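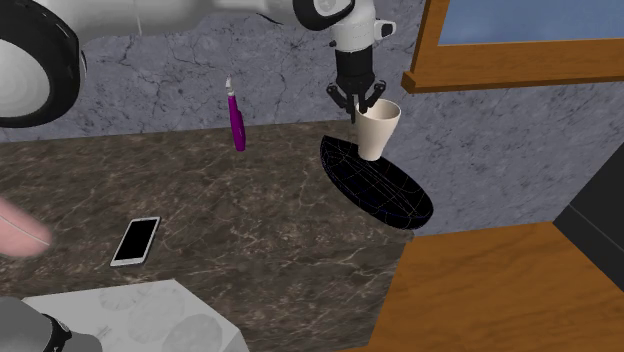 What is a countertop practice scene?
A countertop practice scene is a computer-built kitchen counter in which a simulated robot arm can try out everyday pick-and-place jobs before a real arm is bolted down at home or in a shared workshop.

Overview

The countertop practice scene is a popular starting point for people building a household robot arm on their own time. It holds a model of the arm, a gripper, a counter and a handful of household items, all drawn and moved by a physics program. The builder writes the control code against this model first. The appeal is easy to see – a weekend builder can wreck a cup a hundred times and still have a full cupboard.

Cetham version

One of the best-loved examples is the Cetham counter, put together by members of the Flillbridge shared workshop. It began as a single table and one block. The marble counter, stone wall and window came later, when members wanted a room that looked more like the kitchens their arms were meant for. The white arm stands on a flat mounting plate beside the counter, and its gripper reaches down from overhead.

The loose items include a phone, a cream-colored cup and a black oval dish. Their mix of shapes is a big part of the fun. A phone lies flat and gives the fingers very little to hold, while a cup can be taken by the rim. The dish is wide and shallow, and makes a fine target for anything the arm has to set down. 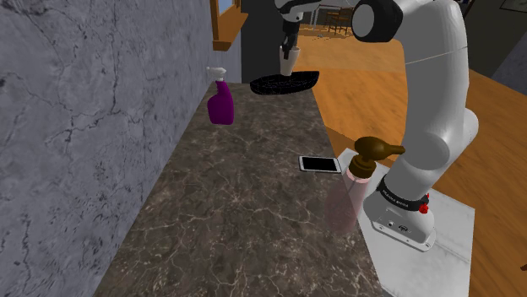

The Cetham counter with the gripper open above the dark oval dish; a phone and a pump bottle are nearer the arm's base.

Running a build

A typical session starts with the Ideo script, a small program that shuffles the loose items and calls for one task at a time. Flillbridge members usually leave it going overnight and read the log over breakfast. The first full batch was 1000 tries at placing the cup, and 800 of them counted as good. Of the failed tries, 137 were put down to a poor grip on the rim, which led to a slower closing speed and a much happier second batch.

Camera views are set by the builder. Most people keep one close to the gripper and another looking down the length of the counter, which shows how far the arm has to reach.

Moving to hardware

The Hijazi notes, a set of shop pages kept at Flillbridge, cover the step from model to real arm. They call for measuring the real counter height, weighing each item and running the first moves at low speed with a hand near the stop button. Friction is the usual trouble spot – glazed cups slip in ways the model tends to miss. The notes list 108 household items with their weights, and new entries are still being added.

See also

Pick and place
Robot gripper
Shared workshop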